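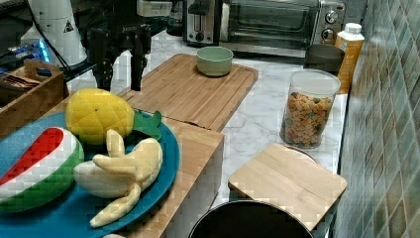 Plush fruit on the blue plate, with the cutting board and the green bowl.

Kitchen Assistant (part-time) – Siltmont Shared Kitchen

Sostcombe is looking for one person to take care of the small shared kitchen on the ground floor of our Siltmont house. The work is 19 hours per week, in the mornings, and we would like you to start in April.

The kitchen is not big, but it is used from early morning by the people who live in the house and by the parents who come with children to our play hours. Breakfast is the busy time. People make toast, take cereal, drink something and go away again, and the counter must be in good order for the next ones.

Your tasks will be:

- to wipe the counter and the tiles behind it every morning before 8 a.m. and again after breakfast
- to empty the crumbs from the toasters and clean the glass door of the toaster oven
- to fill the cereal canister and to write on the shopping list what is missing
- to wash the cutting boards by hand and to dry them standing up
- to put bowls, cups and plates back in their places
- to collect the toy food after play hours and wash the plush pieces when they need it

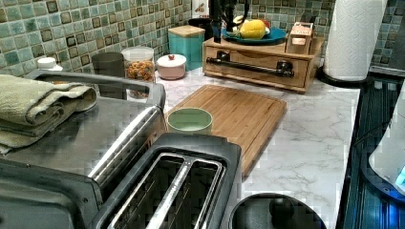 Mosaic tiles need more patience than big ones, as there is much grout between them and it takes the grease quickly. We use only mild soap and a soft brush. If you have cleaned such a wall before, please write this in your letter. Towels go to the laundry at noon, and clean ones are in the hall closet.

We ask for some experience in a kitchen, at home or at work. You do not need a diploma. You should be friendly with children and be able to stand for a longer time. Basic English is enough – many of us learned it late also.

We pay $1512 per month before tax. After the trial month you receive also $200 one time for work shoes and clothing. Breakfast is free on working days. Bus 67 stops in front of the door.

To apply, please send a short letter and tell us which mornings are possible for you. You can leave it at the Sostcombe office or in the mailbox next to the Siltmont entrance. We answer to every letter, also when the answer is no. The talk takes half an hour and will be in the kitchen, so you can see the place and ask your questions.

Recent openings
Laundry Helper, Siltmont
Play Hours Assistant, Lukance
Evening Cook, Gbeho House
Garden and Yard Work, Lukance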